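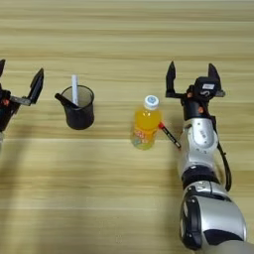
Pen cup, marker and yellow bottle on the table.

Ticket 117
Subject: Laptops lose Wi-Fi in the back room
Site: Guérin Street office, second floor
Equipment: Flolden access point, Endaven router
Opened: 30 September 2018
Priority: Normal
Status: Closed

Problem as reported

Laptops in the back room drop off the office network several times a day. The Wi-Fi icon stays on and shows full signal, but pages stop loading and Ornen (the scheduling program) shows "Connection lost." After a short wait it comes back without anyone touching it. Phones on the guest network do not seem to be affected. The front office has had no complaints.

The drops started after the access point was moved from the hallway shelf to the ceiling in the back room. Nothing else was changed at that time that we know of.

Already tried by the user: restarted the laptop, forgot the network and rejoined, moved to a different chair.

Log

Entry 1. Ran a continuous ping from a laptop in the back room to the router and a second one to an outside address. Both stopped at the same moment and came back together. Outage lasted 39 seconds. The internet line is fine, so the trouble is between the laptop and the router.

Entry 2. Repeated the test with the laptop plugged into the wall jack. No drops all morning. Wiring from the wall jack to the switch is good. Went back to Wi-Fi and had a drop before lunch.

Entry 3. Checked the access point settings page. It was on channel 11 with automatic channel selection turned on. The neighbor downstairs also has a strong network on 11. Set ours to channel 1 and turned automatic selection off. Left the transmit power alone.

Entry 4. Drops continued after the channel change, at the same rate as far as anyone could tell. Left it on channel 1 anyway. Interference is probably not the main cause.

Entry 5. Looked at the uptime counter on the access point. It had reset. It is not just dropping clients, it is rebooting. I should have looked at this first. Asked the back room to note the time of any further drops and whether the light on the ceiling unit changed color.

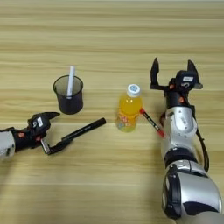

Reet Ozoliņš replied that the light goes from blue to off and then blinks white before the laptops reconnect. She also wrote that it happened twice while the big copier was warming up, and asked if the copier and the access point could be on the same circuit.

Entry 6. Good lead, checked it. The access point gets its power over the network cable from an injector. The injector is in the supply closet, plugged into an old power strip, and the copier is on the same strip. When the copier wakes up, the injector light dims for a moment. Did this on purpose by putting the copier to sleep and waking it. The access point rebooted.

Entry 7. Moved the injector to its own wall outlet on the other side of the closet. Woke the copier again with a ping running. No drop. Repeated after the copier had been asleep over lunch. No drop.

Entry 8. The injector is not the one that came with the access point. It has a lower rating than the Flolden spec sheet asks for, which would explain why a small dip was enough to reset it. Ordered the correct one. The original may be in the box from the move, but the box has not been found.
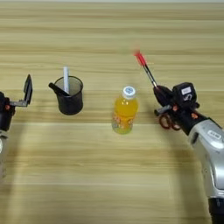
Can the back room keep using Wi-Fi until the new injector gets here?
It can, as long as the old injector stays on the wall outlet and the copier stays off that outlet.

Entry 9. New injector arrived and is installed. Label on it reads "AP BACK ROOM DO NOT UNPLUG." Threw out the old power strip, the switch on it was loose. The copier now goes straight into the wall.

Entry 10. Left the ping test running for two full working days. No missed replies to the router. Access point uptime matches the time since the injector was swapped. Ornen has stayed connected in the back room.

Resolution

Cause: underrated power injector sharing a worn power strip with the copier.
Fix: replaced injector, separate outlet, removed strip.
Also changed: Wi-Fi channel set to 1, automatic channel selection off.

Left open: the closet has no free outlet now. Anyone who needs to plug something in there should send a request before adding another strip.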